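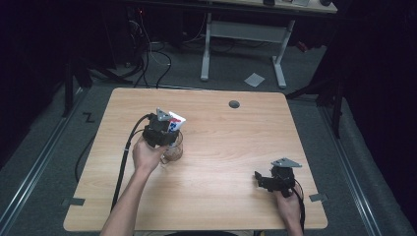

Two-handed pouring demos: do I keep the sloppy ones, and what do I do with the idle hand?

Posted by Zulkifli Pelupessy in Robots & Automation, Tue 23 December

Hi all, longtime reader, second time posting. I've been collecting demonstrations for a two-arm setup and I've hit the point where I have more opinions than data, so I'd love to hear from people who've been through it.

Setup first. We record with a pair of handheld grippers, one per hand, both wired, at a small wooden table with rounded corners. No robot in the loop while recording. The task is pouring from a little carton into a clear glass mug with a handle. Left gripper holds the carton, tips it over the mug, brings it back and sets it down. The right gripper is supposed to steady the mug if needed and otherwise stay out of the way.

I have 2407 episodes so far. That sounded like a lot to me when I wrote it on the whiteboard! Then I trained on them and the policy does this thing where it gets the carton over the mug beautifully, starts to tip, and then just hangs there. Sometimes it tips a bit more, sometimes it goes back to upright and starts over. And the right arm wanders. It drifts in toward the mug, stops, opens, closes, drifts out again, as if it's waiting for somebody to tell it what it's for.

So I went back and watched a big pile of the recordings (my eyes!) and noticed a few things:

I pause a lot. I tip the carton, wait to see how the pour is going, tip more, wait again. Some of those waits are long.

The right hand is different every time. In some episodes I hold it open near the table corner. In others I've got it hovering by the mug, and in plenty I touch the mug for a second and let go for no reason I can remember.

I went through and marked 190 episodes as bad, meaning there's a drip down the outside or I bumped the mug. I haven't deleted them. My labmate says keep everything, recoveries are good for the model. I can see that, but a drip isn't a recovery, it's just a drip?

And then there's the start. The mug already has some of the drink in it in a lot of the episodes, since I don't empty it after every single pour. I figured this was fine, because the model would learn to pour "some more" whatever the level. Now I'm wondering if I've taught it that the level doesn't matter.

What would you fix first? I can record more, I've got the table through the end of December, but my wrists would like me to be smart about it. Also if anybody has a trick for keeping the cables off the forearm I'm all ears. The left one swings out and then lies along my arm when I tip.

Thanks!

Parveen Liyanage

Oh I have lived this exact life. Mine was soup packets into a bowl, for a project called Entili, and I had the same hang in the middle of the pour. I'll go in the order I'd do things if it was my table.

Start with the pauses. I'm pretty sure that's your hang. Think about what the model sees during one of your waits: carton tipped, mug under it, and the action is "don't move." Next sample, same view, same action. If a good chunk of your pouring frames say "don't move," then that's what it learns to do when it's tipped, and there's nothing in the view to tell it when to quit waiting. You know you're waiting because you're watching the liquid. If its cameras see the liquid only badly (glass, brown drink, pale table, reflections), then from its side you just froze.

Two ways to deal with it. You can trim the still stretches out of what you already have: find runs where both grippers barely move and cut them down to something short. Don't cut them to nothing, or you get little jumps. Or you rerecord with one smooth tip. I did the trimming first as a cheap test, and it moved things enough that I knew I was on the right track, and then I rerecorded anyway. Practice the pour maybe ten times with the recorder off before you start a session. It feels silly. Do it.

Also have a look at what speed you're pouring at the beginning of a session compared with the end. I was twice as slow in the mornings, and when I plotted episode length I could practically see where lunch was.

Now the right hand. You need to decide what it does and write it down. Really, on paper, taped up where you can see it. Mine said: "right gripper open, jaws pointing at the bowl, parked by the near corner, does not move until left has put the packet down." Boring as anything. But a hand that does something different for no visible reason is the worst kind of example, because there's nothing in the pictures the model could use to tell which version it should do. If you want it to steady the mug, then it steadies the mug every time, before the tip starts, and lets go after the carton is back upright. Pick one. I'd pick parked unless your mug is really sliding around, and then do the steadying as its own batch later with its own label.

For the existing episodes, sort them by what the right hand did. I bet you have a decent set where it simply stayed parked. Train on only those and see if the wandering goes away. A smaller clean set beat my bigger messy one by a mile, and it hurt, because I'd made all of the messy one myself.

On the bad ones: I'm between you and your labmate. A bump where you then fix the mug's position and carry on to a good pour, keep it, that's useful. A bump where the mug ends up somewhere odd and you finish anyway, toss it. Drips I'd toss if the drip came from how you moved (too far off the lip, too fast at the start) and keep if the motion looks the same as your good ones and the carton just dribbled. Don't delete anything from disk, just keep it off the training list. You'll change your mind in a month, everybody does.

The fill level question is a good one and I don't think you've broken anything. Varied starting levels are good, as long as what you do depends on the level in some way. So ask yourself what your stopping rule was. "Stop when it looks full enough" is a rule it might pick up if it can see the level. "Stop when I feel like it" isn't. If you can't remember, I'd set a rule now, something simple like one tip of a fixed length every time, and worry about levels after the plain version works.

Cables: run the left one up your arm first and then away over the shoulder, with a loose Velcro band at the wrist and another above the elbow. Leave a good loop at the wrist so that tipping doesn't pull on it. And check the loop doesn't flop into your camera view, mine did for a whole afternoon.

mudlark_pete

Just get more data. I had 3677 episodes on a wiping task and it didn't get good until near the end. 2407 isn't that many for two hands.

Also use water. Sticky drinks get everywhere and then the grip changes.

Zulkifli Pelupessy

Parveen, thank you so much, this is gold. I ran the quick version this afternoon: cut the still stretches, kept only the ones where the right hand stayed parked. Don't have a policy to show yet, it's still training, but just plotting the tipping angle over time was a bit embarrassing. It looks like stairs.

Pete, I hear you on the amount, but I'm scared of recording another thousand with the same habits. Water's a fair point about the stickiness, though I worry it'll be even harder to see in a clear mug?

One more for Parveen if you're still around: did you move the bowl around between episodes? I've been putting the mug back in more or less the same place by eye.

Parveen Liyanage

Stairs! Mine too.

Yes, move it, and more than feels natural. "By eye in the same place" gives you a little smudge of positions and the model gets nervous outside it. I made a printed sheet with a list of spots and handle directions and worked down it, and crossed each one off. Turn the handle as well, it matters more than you'd think with glass, because the handle is half of what the camera can make out. Leave out the spots where you have to lean to reach, your body will do weird things and the arm can't copy them. And swap where the carton begins too, but later, once the mug positions are working.

On water: you're right that it's harder to see. Stick with the colored drink and wipe the gripper fingers between batches. I kept a damp cloth in my lap.

Post your next plot when you have it, I'd love to see the stairs go away.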